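Paradoxe de Coughlan

Le paradoxe de Coughlan est un résultat de physique statistique relatif à l'entropie des petits ensembles d'objets discernables. Il affirme, en substance, que l'entropie attribuée à un tas dépend de la patience de celui qui en dresse l'inventaire. La formulation courante est due à Rhun Llewellyn, qui s'est par la suite plaint qu'on ne lui en attribue pas le nom.

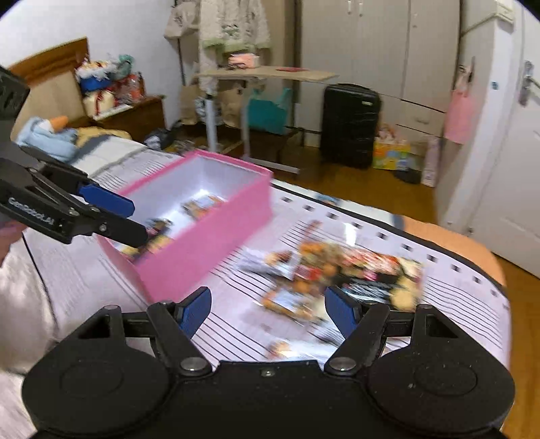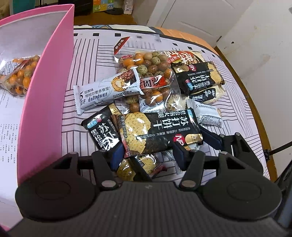
Petits articles emballés : dans une boîte rose (première vue) et en tas sur un drap blanc à motifs noirs (seconde vue).

Énoncé

Soit un ensemble de N objets macroscopiques répartis entre 2 compartiments. Si les objets sont tenus pour identiques, le mélange des compartiments ne modifie pas l'entropie de l'ensemble. S'ils sont tenus pour discernables, il l'augmente d'une quantité proche de N k ln 2, où k est la constante de Boltzmann. La difficulté, voisine de celle du paradoxe de Gibbs, vient de ce que des objets macroscopiques sont toujours discernables pour qui veut bien les regarder d'assez près. L'école dite de Girnier en conclut que l'entropie est relative à une description ; ses adversaires, que l'école de Girnier devrait regarder moins.

Historique

Le problème apparaît dans les cahiers de cours de l'institut de Skustbridge, où il servait d'exercice de fin de semestre. Le corrigé comportait une erreur de signe, recopiée par plusieurs promotions avec une fidélité remarquable. Llewellyn la releva en préparant une séance de juin et en tira un mémoire de 55 pages, dont l'essentiel tient dans la note 3.

Vérification numérique

Le programme Clirnex, écrit pour l'occasion, simule des tirages successifs entre les deux compartiments. Sur 3 000 réalisations, 823 ont été écartées pour défaut de convergence, proportion que les auteurs qualifient d'« acceptable » et leurs rapporteurs d'un autre adjectif. Les réalisations restantes s'accordent avec la formule de Stirling corrigée au premier ordre, sauf pour les très petites valeurs de N, où l'approximation n'a jamais rien promis à personne.

Critiques

On reproche surtout au paradoxe de ne pas en être un. L'ambiguïté disparaît dès que l'on précise les variables macroscopiques retenues, précaution que les manuels recommandent dès le premier chapitre et oublient dans les suivants. Une seconde objection porte sur l'emploi de la constante de Boltzmann pour des objets que l'agitation thermique laisse parfaitement indifférents ; certains auteurs préfèrent dans ce cas l'entropie de Shannon, exprimée en bits.

Voir aussi

Paradoxe de Gibbs
Formule de Stirling
Entropie de mélange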